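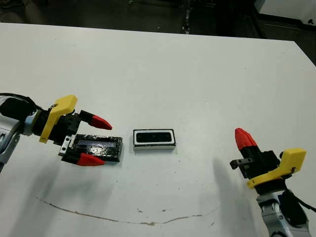 Small boxes, big table: a morning with Frøydis Lunde

Frøydis Lunde can talk for a good twenty minutes about tape before she gets around to the boxes, and I was happy to let her. She runs the small-parts bench at Plendley, a repair and reuse workshop in Monberg that takes in cases, covers, little household gadgets and all the bits that belong to them. I'd asked if I could come by and hear how she sorts it all. She said yes, as long as I didn't put my coffee on the white table.

"Anywhere else in the building," she told me, pointing me toward a shelf by the door. "Not on the white."

Plendley has plenty of wooden benches, with vises and paint and burn marks all over them, and that's where the louder work gets done. The white table is for looking. Almost everything Frøydis handles is black or white or gray, and much of it is flat, and she wants to see an edge properly before she decides what she's got.

"A black lid on a dark bench is a hole," she says. "You can't see where it stops. You put it on matte white and there's your outline, there's your shadow, there's the corner somebody has chewed. I love it! I'd have the floor done the same if they let me."

The surface has had a life, of course. It has smudges and little dark specks, and one long thin brownish line that wanders across it in a shallow curve. I asked if it bothered her. She ran a finger along it and shrugged.

"I've scrubbed it. I've tried the pink paste, I've tried baking soda. Now I use it. If I say to someone 'keep the gray ones on your side of the line,' they know what I mean."

She grew up near Solheim, in a house where the kitchen drawer held rubber bands, dead watches and the backs of remote controls, and she says she was the only one in the family who could find anything in it. Her first paid job was in the stockroom at Sinell, a hardware store, where she learned to label things and also learned that she liked the returns shelf far more than the new stock. New stock comes with its lid on. Returns are a puzzle.

Pairing is what she enjoys most, and she's very good at it. A piece comes in alone, or two pieces come in that look as if they ought to go together, and the question is whether they do. She lays them side by side with a small gap, squares them up, and compares before she tries to join anything.

"People always want to push," she says. "They've got a top, they've got a bottom, and their thumbs just go. And then a tab snaps, and you have two pieces of nothing. So we look first. Is the rim the same width all the way? Are the corners the same roundness? Is there a window in one and something raised in the other that would sit behind it? You'd be amazed how much you can tell with your hands in your pockets."

Then we got to the tape, and she lit up.

Plenty of what reaches the bench has been wrapped in something, sometimes by a previous owner, sometimes at Plendley itself. Frøydis doesn't treat wrapping as junk to be torn off. She reads it. Shiny tape shows every crease, every place it's been rubbed, every spot where a corner has worked its way up, and she'd like all of that looked at under a good light before anyone picks at an end.

"A wrapped thing is harder to read, I'll give you that. You get glare, you get scratches on top that aren't scratches on the part. So turn it. Turn it again! Move your head! A reflection moves with you and a real mark stays put, and once you've seen that a few times you never get fooled by it again."

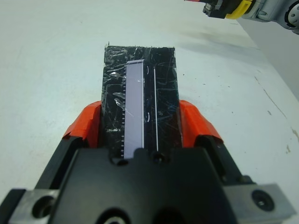 White tick marks run beside the long pale strip, under a clear and well-scratched covering.

Markings get special attention. If a piece has lines or ticks on it, Frøydis wants them left readable, whatever else happens to it. She won't stick a label over them and she won't let anyone clean them with solvent.

"If somebody went to the trouble of putting little lines on a thing, evenly, all the way down, then I want to keep them," she says. "I may not know what they're for. Fine! Somebody will. We had a man come all the way from Solheim for a part he recognized from the spacing of the marks in a photo. He was so happy that he brought us a cake."

(It was an almond cake. She described it in some detail.)

The record of all this is a ledger, which she began on paper and has since moved to a spreadsheet, though the paper one still sits on the windowsill and gets consulted when the two disagree. On the morning of my visit it stood at 1,603 entries, and 1,332 of those had been matched with the thing they belong to, or fixed, or passed along. The rest live in shallow trays. I asked about the oldest unmatched piece and she went straight to the tray, no label-reading at all, and pulled out a gray cover with a slot in it that had been waiting 17 months.

"I've got hopes for this one," she said, and put it back very gently.

Her colleague Paavo Seppälä came over at that point with a box of screws he wanted an opinion on. He handles the trays and the shelving, and the two of them have a running disagreement about how things should be laid out. Paavo likes everything lengthwise, long side pointing away from you, window up. Frøydis used to lay things any way they landed. He won, mostly, and she's generous about it.

"He's right, and I told him so in November, and he's been unbearable ever since," she said, loud enough for him to hear.

"If they all point the same way you can spot the odd one from the doorway," Paavo said. "You don't even need your glasses."

He has a rule about windows too, meaning any clear or glossy panel set into a frame. Face up, always, with nothing stacked on them.

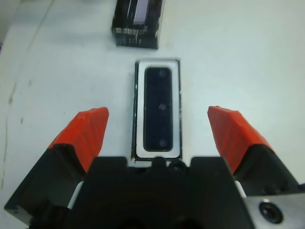

He'll forgive a messy tray, but he will walk across the room to flip a panel that's been left lying on its face. A glossy surface picks up grit from a table faster than you'd think, and after that you're polishing all afternoon for something that would have taken one second to turn over. Frøydis keeps a soft brush in her apron pocket for the same job. A few light strokes, always away from the rim, and then a look from the side.

I asked what she'd tell someone who wanted to do a little of this at home, with their own drawer of lids and covers and mystery rectangles. She had obviously been waiting for that one.

"Get something white to work on. A big sheet of paper is great, an old shelf is great. Take out 12 pieces and leave the others in the drawer, or you'll be on the floor at midnight surrounded by chargers. Put the flat ones flat. See which ones have the same corners. Don't push anything together yet! And if you find a pair, tape them to each other right then, loosely, with a tape that comes off clean. You think you'll remember. You won't."

What about the ones that don't match anything?

"Keep them a while. Bring them here. I mean it, bring them, I get so excited when someone walks in with a shoebox."

She was already back at the table by then, nudging a small white piece straight with one fingertip and bending down until her eyes were level with the surface. Paavo asked again about his screws. She told him the short ones were fine and the long ones were from something else entirely, and could he please leave her three of them.

Plendley's next bring-a-box morning is 9th August. Parts can be left at the front counter, and Frøydis asks that you write on the bag which room of the house they were found in.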